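Iltik hand-held gripper, two-unit kit: review for buyers
Sat 21 July

We bought the kit out of this year's equipment budget and have used it at the Feltham site long enough to say what it costs to own. Price was 644 per unit, and we took 2. Spare pads are sold separately at 70 a pair. The Skuvus hard case added 105. It is overpriced, but the foam fits.

Build. The housing is smooth light gray with a matte finish and no sharp edges. Ours arrived with one loose fastener, which Iltik replaced without argument. Grip effort is moderate. Operators with small hands asked for shorter shifts.

Pads. These are the wear item, and the quote does not include a spare set. Budget for one pair per unit at purchase. Changing a pair takes a hex key and some patience. The instructions show the steps in the wrong order.

Compared with the Bermúdez unit we had on loan, the Iltik is lighter and has more play in the trigger. The Bermúdez closes more evenly but its pads cannot be bought singly or in pairs, only as part of a service visit. That decided it for us.

Planning notes. Order lead time was longer than quoted. If the work has to start in September, place the order now. Put the pads on a separate budget line so that replacing them does not need a new approval.

Rating: 4 out of 5. One point off for the missing spares.

Material range was the last item on our purchase checklist, and the one the data sheet covers least. Thin stock is a fair check on any gripper, and the Iltik accepts it in awkward shapes: a pale sheet of paper or light card, crumpled and folded into a twisted strip, sits between the black pads with its top end bent over to the left. The fine mesh texture on the inner faces is the part to inspect when deciding on replacement. 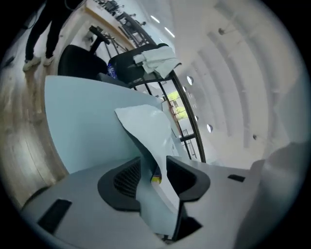
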